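Mansa Quaye
July 15, 2020

Thread on the Oltamix shore power announcement, having now read the whole thing twice. Short version: I don't buy it. Long version follows.

The claim is that ships calling at Tirkimwood will "move to zero emissions at berth" by plugging into the quay instead of running their auxiliary engines. Lovely sentence. Look at which ships.

One berth gets a connection. One. It's the ferry berth, which is used by a boat that ties up overnight and was already the cleanest thing in the harbour.

The bulk carriers, which sit there for days with their generators running and are what people in the terraces complain about, are on the other side of the basin. There is no cable going there. There is no plan for a cable going there.

I asked. The reply was that the bulk side is "under active consideration in a later phase". I've been writing about ports long enough to know what a later phase is.

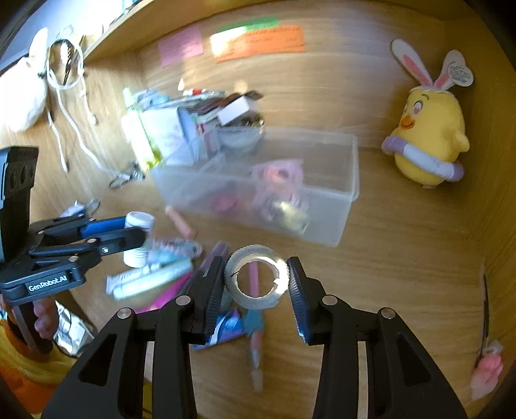 Now the money. The press release says 30 per cent of the cost comes from the operator. It doesn't say what the cost is, so that could be a fortune or a sandwich.

The headline figure is 712 tonnes of CO2 saved a year. I went looking for how they got it. Page 7 of the appendix, in a footnote: it assumes every call plugs in, for the full stay, with no time lost connecting.

No port works like that. Crews need time to hook up, time to test, time to unhook. Some captains won't switch over at all on a short call. Some ships haven't got the socket.

It also assumes the electricity coming down the cable is as good as carbon free. Is it? The supply contract isn't published. If it's ordinary grid power then it's better than marine diesel, fine, but it isn't zero and the sum should say so.

Zhuoran Du, who did the berth study before this one, had the saving at 400 tonnes with the same ferry and the same timetable. I would like someone to explain where the rest came from. I've put that to Oltamix and will post the answer if I get one.

To be fair to them (I can manage it for one post) – the ferry people do seem keen, and less engine noise at night is worth having. If you live at the top of the slip you'll probably notice.

But you can't take a cable for one boat and call it a green port. That phrase is in the release four times. The word "bulk" isn't in it once.
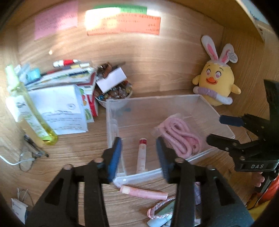 Notes, stationery and the yellow chick.

Next: Werenow. This is the software that's meant to tell ships when a berth is free so they slow down on the way instead of racing in and then sitting at anchor. Good idea in principle. I've liked it every time a port has announced it.

The trouble is who pays for the slow ship. Plenty of charter contracts still tell the master to proceed with all speed, and if he turns up late he may lose his place or his owner may lose money. A nice screen on the bridge doesn't change a contract.

So what does the harbour office say about contracts? One line. Users will be "encouraged to adopt suitable clauses". Encouraged by whom, and with what?

Someone's asked about the Su trial, the one with the tug on a battery. I've seen the brochure. I haven't seen a log of hours worked, or how often it had to hand a job over to the diesel tug. Until then I've no view, and I'd be wary of anyone who does.

A few people are telling me that something is better than nothing. Maybe. But this something is being used as the reason to wave through longer opening hours on the bulk quay, with more ships and more lorries. Read the planning note next to the press release and see if you still feel cheerful.

What I'd want before believing any of it: how many calls plugged in and for how long, put up every month where anyone can read it. Fuel burned at berth on both sides of the basin. The supply contract. None of that is hard. They bill for power by the unit, so they must have a meter.

The consultation stays open until October. You can comment without being a port user, whatever the form seems to suggest. Section on air quality is near the back and easy to miss.

If you do write in, ask about the bulk berths by name and ask for a date. "Later phase" is not a date.

And yes, I've read the reply from the chap who says ships plug in everywhere in Scandinavia. Some do, some of the time. Send me the usage figures for the port you have in mind and I'll happily go through them.

Muting this for the evening. Will add Oltamix's answer underneath when it comes.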